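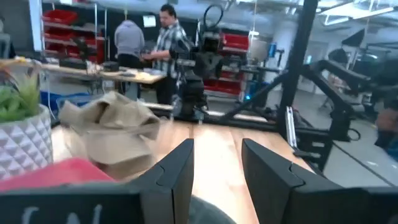

Cloth caps and the bench they end up on

I have been meaning to write this one up since July, when Zane Petrauskas asked me how on earth I get a cotton cap to look like a cap again after it has been squashed under a toolbag, and I started telling her, and her tea went cold before I'd finished. So this is for Zane, and for anybody else who shares a workroom and keeps finding hats, plants and bits of cloth on every flat surface in it.

Getting a crumpled cap back into shape

A soft cap that has been bunched up for a day or two will usually come back with nothing more than steam and your hands. Boil the kettle, hold the cap a good hand's width above the spout (mind your fingers, please, I have done this badly more than once) and turn it slowly until the cloth feels limp and a bit damp. Then pull the crown out from the inside with your fist, work the brim flat between your palms, and sit the whole thing over an upturned pudding basin to dry. A basin with a fairly small base is best. My old one is too wide and gave my husband's cap a sort of mushroom look which he wore quite cheerfully for a whole summer, bless him.

If the brim has twisted round on itself, do the brim first. Smooth it from the middle outwards, following the curve, and peg it to a piece of card cut to the same shape. Clothes pegs leave marks on pale cloth, so fold a scrap of old sheet under each one. Beige and cream are the worst for showing every little dent.

A word about older caps: some of them have cardboard inside the brim, and cardboard and water do not get on. Bend the brim gently and listen. If it creaks or feels papery, keep the steam well away and just wipe it with a barely damp cloth.

Washing, if you must

I don't wash caps often. When I do, it's in the basin with cool water and a small squirt of washing-up liquid, and an old toothbrush for the band, where all the grease collects. Rinse until the water is clear and then rinse once more. Don't wring! Roll it in a towel and lean on it. Drying takes far longer than you'd think, overnight at least, and the seams will still be damp when the rest feels done.

Where to put it afterwards

The real trouble with a cap is that there is never anywhere for it to go, so it goes down on the table, and then something else goes down next to it, and by four in the afternoon you can't find your pencil. Gunārs Dzene put a row of plain pegs inside the door of our shared workroom at Drendbridge, 9 of them, at about shoulder height, and I was a little rude about it at the time (I said it looked like an infants' school) and I have since had to take it back. The trick is that they are right by the door. We'd had perfectly nice hooks for years on the far wall and they held one apron and a calendar.

If you are putting up your own, leave more space between pegs than looks right on the bare wall. Coats are fat. I'd go for 200 millimetres from one to the next, and a bit more if you have big winter jackets to think of.

Looking after a pale wooden top

Light wood is lovely to work at, it throws the daylight back at you, but it does show things. What I do is this. Crumbs and dust off first with a dry brush, never a wet cloth straight away or you just rub the grit in. Then a cloth wrung out as hard as you can manage, going with the grain, and a dry one straight behind it.

For ink and pencil, try a plain white rubber before you try anything else. For a white ring from a hot mug, Austra Lukoševičius swears by a dab of mayonnaise left for an hour, and I did laugh, but it has lifted two rings for me on waxed wood. It did nothing at all for the one on the varnished side table, so there you are.

Coloured cloth is a thing to watch. Anything red or pink that has been put down even slightly damp can leave its dye behind, and it will go into bare wood quicker than you can say knife. We had a dishcloth do it. I sanded that patch with fine paper, oiled it, sanded it again, and in a low light you can still find it if you know where to look. The same goes for cheap card folders if a cup has been stood on them.

A plant on the worktable

I'm all for it. A succulent is the one to have, as it will put up with dust and being forgotten, which most things in a workroom have to. Give it the brightest spot you've got and water it only when the soil has gone dry right the way down; poke a wooden skewer in and see if it comes out clean.

Those pots with all the flat facets are very smart, and they do hold the dust along every ridge. A dry paintbrush, the soft one-inch sort, gets it out far better than a duster. Check underneath for a drainage hole too. If there isn't one, keep the plant in its plastic pot inside the good one, and lift it out to water it at the sink. And stick little felt pads on the bottom! A gritty pot dragged across a table makes a scratch you will be looking at for years.

The long bench

A long bench gathers small things, that's its nature. Xuelian Feng gave me the best tip I've had for ours, and it was simply to put one open box at the end of it and sweep every loose bit into that at the end of the day. Screws, pen lids, the odd washer, somebody's glasses. You sort the box when it's full and not before. I used to try to put each piece away properly and of course I gave up by teatime.

Under the bench is good for bins, provided you can get at them without kneeling. Ours has offcuts in one and rubbish in the other, and we chose different colours after a very nice piece of oak went out with the tea bags. Leave the front few inches of floor clear for your toes, you'll stand more comfortably for it.

Triin Baranauskienė has written to ask about moths in wool caps, and that wants a page to itself, so I'll do it next time along with the lavender bags.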